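How to check a pick-and-place success rate before you believe it
Posted in March
By the Pivgate bench notes desk

Most success rates for tabletop picking are reported as a single number, and most of those numbers would not survive a second person running the same test. Ours didn't. We had a policy trained on 110 demonstrations of moving produce into a basket, and the first evaluation came back at 79 percent. When we ran the protocol below on the same weights, the number dropped far enough that we stopped quoting the old one.

What follows is the procedure we now use at Pivgate. It is slow and dull, and it assumes you already have a trained policy and an arm that can run it. It won't make your policy better.

Step 1. Write down what counts as a success before the arm moves. Ours reads: the named item is released inside the basket, nothing else has left the table, and the operator has not touched anything. Put the time limit in the same sentence. If you decide afterward whether a pepper hanging over the rim was "basically in," you are grading on mood.

Step 2. Fix the starting layouts. Draw them on paper or save an overlay image, then number them. We use six layouts, each with the same items in different spots. Do not let the person who trained the policy lay out the table by eye. They know where it works, and their hands will drift toward those places even if they mean well.

Step 3. Choose items that fail in different ways. A policy that has learned one grip width can look very good on a table of similar objects. An egg gives you a small, smooth target that punishes a hard close. A bell pepper is wide, shiny and lobed, so the fingers can slide off a curve that looked fine to the camera. Two peppers of different colors also let you test whether the instruction is doing any work at all.
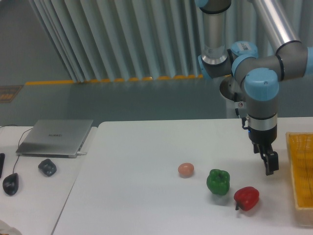 Egg, green pepper and red pepper on the table, basket to the right of the gripper.

Step 4. Run the color swap. This is the one I would keep if I had to throw out the rest. Take a layout, ask for the pepper nearest the gripper, and record the result. Then leave the table alone and ask for the other one. If the arm goes to the near pepper both times, your language-conditioned policy is a nearest-object policy with extra steps. Ours did this more often than I like to admit, and the original evaluation had counted those runs as passes because a pepper ended up in the basket.

Step 5. Reset properly. Send the arm back to the same joint position, open the gripper to the same width, and put the items back against the overlay. A restart that begins from wherever the last run finished is a different test.

Step 6. Repeat each layout and instruction six times and log every run, including the ones you stopped. A stopped run is a failure. People like to drop these as "operator error" or "comms glitch," and sometimes that is true, but write it in a notes column and leave the row in.

Step 7. Report by item and by layout, with the counts. An average over egg and peppers hides the thing a reader wants to know. Panum, the scoring script we use, prints the table for you, but a spreadsheet does the same job.

A few limits. Six repeats is a small sample, and the intervals are wide - I would not rank two close policies on it. The protocol also says nothing about lighting, a new table or a different basket. We tried the Vurnetti checklist for those and found it too loose to repeat, though the section on camera placement is worth reading.

If your number stays where it was after all this, good. Publish the log along with it.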